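30 May 2024 - Gollholm site, gate and door controls

Third day on the keypads. Writing this at the packing bench in the front office because the workshop is full of other people's roll-up doors.

Where we were: the keypad at the east gate at Gollholm accepts a tenant's code, beeps in a friendly manner, and leaves the gate shut. Not every time. Once in a while, and by preference when the tenant has a boat on a trailer and a line of cars behind him. Beril has the complaint log going back to February, and it makes good reading if you don't work here.

Ruled out so far:
- Gate motor. Runs fine from the manual switch, loads fine, grease is fresh.
- Loop detector in the driveway. Zoia drove over it in the van until she got bored, then in her own car. No misses.
- The codes themselves. I changed the test code to one nobody else has and got the same fault.
- Tenants pressing the wrong keys. I wanted this one badly. Dexter stood next to the unit for a whole lunch hour and watched people press the right ones.

Which leaves the keypad, the cable, the controller in the hut, or the software. Wetow (controller) say it's the keypad. Grestano (keypad) say it's the controller. Both were very polite and both closed the ticket.

Morning. Pulled the keypad log and the controller log and laid them side by side. Keypad has 2,667 accepted codes since the last reset. Controller has 2,656 open commands for the same stretch. So 11 people typed a good code and got a beep and no gate. I had expected far worse from the complaint log, but I suppose one man with a boat can complain more than once.

The clocks in the two units don't agree, so matching the lines took until coffee. Keypad is ahead by 4 minutes. Set both to the office clock, which Hazel says is slow. Left it.

Once matched up, all the misses fall in a gap right after the controller has sent its unit list to the office machine. It does that whenever a tenant moves in or out, or a unit gets locked for late rent. We have 400 units, and the list goes out whole every time, even if the only change is one padlock. While it is sending, it seems not to listen. The keypad says its piece once, hears nothing back, and beeps anyway. I would like to meet whoever decided on the beep.

Tested it after lunch. Georges sat in the office marking one of the empty units as rented and then vacant again, over and over, while I stood at the gate typing. First few tries it opened. Then we got the timing right, and there it was: beep, no gate. Did it again to be sure, and again for Zoia, who had been on the roof of Building C and missed the first showing. She asked whether it does the same thing on the way out. It does. So in theory you can be locked in by somebody else moving house.

For the record, Unit 31 has now had more tenants in one afternoon than in its whole life. Georges has put it back to vacant. Beril would like it noted that every one of those move-ins printed a welcome letter in her office, and that she is keeping them for scrap.

What to do about it. Options as I see them:

1. Ask Wetow for a fix. Asked. They have opened a new ticket and given it the old number.
2. Set the keypad to send again if it gets no answer. There is a setting for this, page near the back of the Grestano manual, called "courtesy repeat." It ships turned off.
3. Move the list sending to the middle of the night. Hazel is against it, as the late-rent locks would then lag a day and she'd be the one explaining it to people.
4. Put up a sign saying PLEASE TRY AGAIN. Dexter's idea. Costs nothing and would have saved me three days.

Going with 2. Turned it on at the east gate only, two repeats, a second apart. Tried the Georges trick with it on and the gate opened each time, a little late, like it had been thinking. Leaving the west gate alone so we have something to compare against. If anyone "helpfully" changes the west gate too, I will find out from the log and I will be dull about it at length.
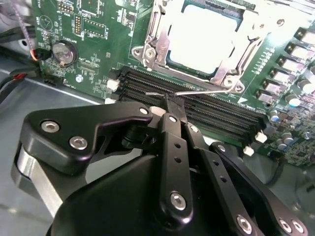
Green server motherboard in its gray metal chassis, gripper over it.

Other things, same day:

Beep. Looked for a way to make it beep only when the controller has answered. No such setting. Wrote to Grestano about it, short letter, mostly nouns.

Cable in the hut is fine but whoever ran it used the same color for both pairs and labeled neither. Labeled them. Tape is already curling, so get a proper label on before the damp does the rest.

The Mathias door sensors in Building C (the climate-controlled one) are on the same controller. Do they go deaf during the list too? If a door opens in that gap we might never log it. Not tested. Zoia to try it with the hallway door, and please warn the alarm company first this time.

Spare keypad in the drawer has a sticky 7. Do not put it on a gate.

To do next:
- Check east gate log against controller log after the weekend move-outs, which should give it a proper workout
- Same for west gate, untouched
- Boat man: Hazel to call him, since he likes Hazel
- Copy of the keypad settings into the binder, the real binder, green spine, not the one with the takeout menus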